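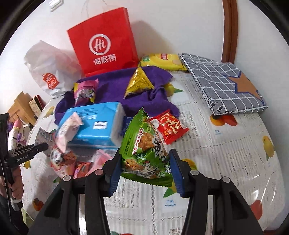
Hand-held grippers in use at the snack table, green bag between the pads.

Hand-Held Gripper Station - Safety and Good Practice Check
Site: Oltimcombe, room 3
Task: packing and sorting, soft packets
Checked by: Solange Guerra
Date: Apr 5, 2021
Rules used: Tomon house rules for hand-held tools, sections 1 to 6

Marks: OK, FIX (put right before the next shift), NOTE (no action required, read the comment)

1. Tools

1.1 Pads seated in both jaws, no lifting at the ends - OK
Press each pad with a thumb along its whole length. Looking is not enough. The last set at Honorato looked fine and came away on the second day.

1.2 Screws on the gripper arms tight, heads not worn - OK
Tightened by hand with the short driver. Do not use the powered one. One head was stripped that way last July and the arm had to be replaced.

1.3 Jaws close evenly and open fully when released - FIX
Right-hand tool is slow to open over the last bit of travel. Cleaned the pivot, slightly better. Swap it for the spare and tag it.

1.4 Strap fitted and worn - FIX
The rule is strap on the wrist before the tool leaves the table. I stopped work twice this morning over this. A dropped tool lands on a foot or on its jaws, and either way we lose the afternoon. New operators should be shown how to shorten the strap.

1.5 Finger clearance - OK
Fingers stay behind the guard line while the jaws are moving. If a packet sticks, open the jaws, put the tool down and free it with the other hand.

2. Table

2.1 Table steady, cover flat and not hanging where it can catch - OK
Clear plastic over a printed cloth. Plastic slides on cloth, so clip it at the corners at the start of each shift and run a palm across it.

2.2 Cover wiped, no crumbs or grease - OK
Wipe with a barely damp cloth and dry before starting. Grease gets onto the pads and then onto everything else.

2.3 Front edge kept clear - NOTE
The piles tend to creep forward during the day. Keep a hand's width free along the edge where the operator stands. I would like this taped, but tape on the cover leaves a mark, so for now it is by eye.

2.4 Bags at the back stand on their own - OK
Paper and plastic shopping bags are both in use today. Paper ones need something in the bottom or they tip on the first drop.

3. Items

3.1 Packets sealed, no splits - OK
Any split packet goes in the bin, including ones that split in the jaws. Write it on the sheet. Splits are how we find out a tool is closing too hard.

3.2 Grip taken on the packet, away from weak seams - NOTE
Take puffed bags lightly and do not squeeze to the stop. Triangular ones turn in the jaws if they are held too close to a corner. Operators were doing this well by the end of the session.

3.3 Weight limit - OK
The section 4 limit is 600 grams per lift, and for new operators we keep to 400. Snack packets are well under. The limit matters when somebody decides to move a full bag with the tool, which is not allowed at any weight.

3.4 Food used for practice not eaten afterwards - FIX
Goes in the marked box at the end of the day. The box had no label. Print one.

3.5 Soft goods - OK
Towel and folded cloth allowed on the table. Lift from a fold, never from a single loose thread or hem. Threads wind into the pivot.

4. People and room

4.1 Sleeves tight at the wrist, no loose cuffs, no rings - OK
Dark sleeves are fine. Long ones get pushed up or taped.

4.2 Two tools on one table: agreed sides - NOTE
Say who takes which side before you start. When both need the middle, one waits with the jaws open. We had no knocks today but it was close once.

4.3 Breaks taken - FIX
Break after every 4 trays. The sheet shows one operator going through nine. Wrist soreness is reported the same day, to me or the Jondach desk.

4.4 Doorway and wall switch clear - OK

Before the next shift
Right-hand tool swapped and tagged (1.3)
Strap rule read out to the group (1.4)
Label on the practice food box (3.4)
Break column added to the tray sheet (4.3)

Signed copy is in the folder by the door. Re-check of section 1 when the spare tool is in use.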